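About Planddale

Planddale sets up and looks after small robot cells for firms and training shops that have no robot staff of their own. We work from one unit in Platdale and have serviced 305 arms to date.

The Fuvudero cell

Fuvudero is our in-house test cell: one arm over a white table. New service staff learn cable routing on it before they go out to customers. The arm is stopped and locked out before any cable is moved. Slack is set at full reach, then checked again at the tightest fold of the wrist.

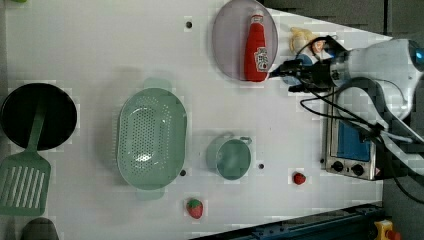
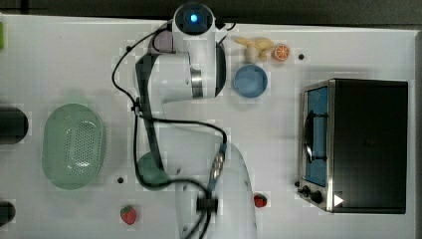
Fuvudero: white arm, black gripper and cables, toy kitchen items on the table.

Service schedule

- Every 400 hours: cable ties, gripper screws, emergency stop test.
- Every 2,000 hours: joint backlash, brake check, new wrist cable.
- After any collision: zero check on all joints before restart.

Readings go into Guo, our service log - customers get a copy with each invoice.

Page updated July 2025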